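Fresh air is back at the Lilell reading house! The windows on the garden side, painted shut for as long as most members can remember, were freed up in August, and people have been opening them every morning.

Jummai Adeyemi, who runs the 12 o'clock story hour, is thrilled. "You get the smell of the grass and a proper breeze," she said. "The kids noticed before I did!"
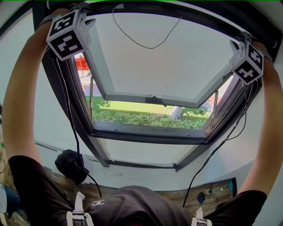
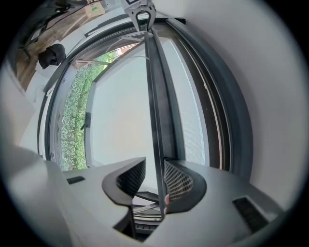
Hands on the window frames at Lilell, with greenery outside.

The work cost $700, paid for by the spring book sale, and took 3 afternoons. Rizwan Gunawardena has already started on the list for next year, with new screens at the top. Until those arrive, please close the windows at dusk, when the moths come calling.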